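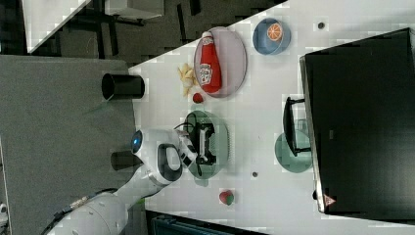
Play kitchen table, toy food and plates out, May 21, 2023.

Progress report to Hordiienko, play kitchen grant
From: Trararent toy library

Short one this time, we are in the middle of moving shelves. Sorry for the typos.

Where we are. The play food sets are bought and sorted. Plates and bowls came from Bulleo in mixed colors, green, lavender, blue and a few more. The food is the usual stuff kids go for. Fries, fruit, ketchup bottle, orange slices. Fries are the clear favorite and also the thing that goes missing first. Have asked for a spare bag.

Sets. 18 planned, all 18 have a box and a label on the lid. 2 are still short on cups. We had black cups in the first order and kept them, they stack OK and don't show marker. Second order of cups is late, supplier now says June.

Tables. White tops, as agreed. Easy to wipe and the small pieces show up well against them, the little red fruit especially. On the old brown table we were losing stuff all the time. Table tops have small holes in them and crumbs get in. Cleaning with a cotton swab for now, would like plugs.

Packing list. Done for the plates and bowls, half done for the food. Each family gets a sheet with pictures of whats in the box, so things come back to the right set. First version was too long, people did not read it. Cut to one page.

Money. Total grant 4000. Left as of this report: 1000. That has to cover the late cups, the spare fries, the table plugs and new lids for the boxes that cracked in the van. Should be fine. Not asking for more. Receipts for the food and plates are in the shared folder, receipt for the boxes to follow, it is on paper and needs scanning.

Problems. Storage at Narkton is tight untill the shelves are up. Boxes are on the floor in the back hall. Also the ketchup bottle labels peel if you wash them hot, so we hand wash those in cool water and put a note in the box.

Next
- finish food packing lists
- cups into the last 2 sets
- shelves up, boxes off the floor
- start lending in June, families on the waiting list first

Will send the box receipt and the final packing sheet together. If you want a different format for the money part please say before then, easier to change it now.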